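Bedroom pick and place: when do you stop recording?
Started by bmelis, Oct 11, 2018

bmelis
Hello all. I am collecting examples for a policy which must put soft toys in a basket, with the humanoid next to the bed. I have 2000 episodes now, my target is 3519. The toys are one orange and one yellow, the sheet is gray. My question is if I must move the basket more.

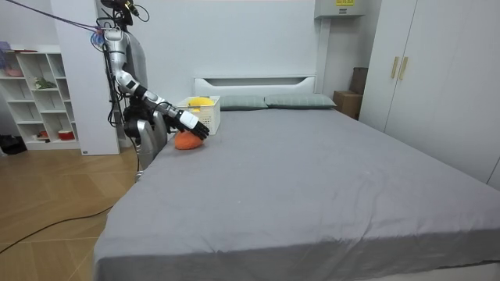
In all my episodes the basket stays near the pillows. The orange toy I place by hand each time, in a new position. Brunello

gatetus_fan
Yes, move it. Your policy will learn "go to the pillows" and it will never look at the basket.

colier77
I don't agree. First make it work with one basket position, then add others. We lost all December because we changed everything together.

bmelis
Thank you both. I attach one more, from the carrying part.

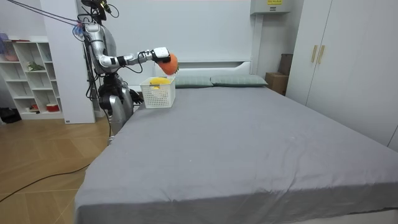

Category: Data collection > Manipulation
Tags: soft objects, two arms, bedroom

assunta_m
You use only the right arm for this task? Then I would still record the joints of the left one – later you will want them.

bmelis
Yes, only the right for now. The left is recorded also. What I find difficult is the moment before the grasp, every operator opens the hand at a different height. 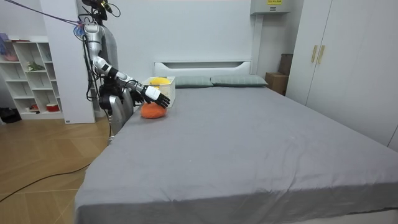 I wrote a rule for the height, but two operators say it makes them slow. Do you keep the slow episodes?

colier77
Keep them. Cut only the pauses.

gatetus_fan
I would throw them out, sorry. In our set of 2197 the slow ones made the arm hesitate. And please move the basket :)

bmelis
Ok, I will do 20 with the basket at the foot of the bed and write the result in this thread.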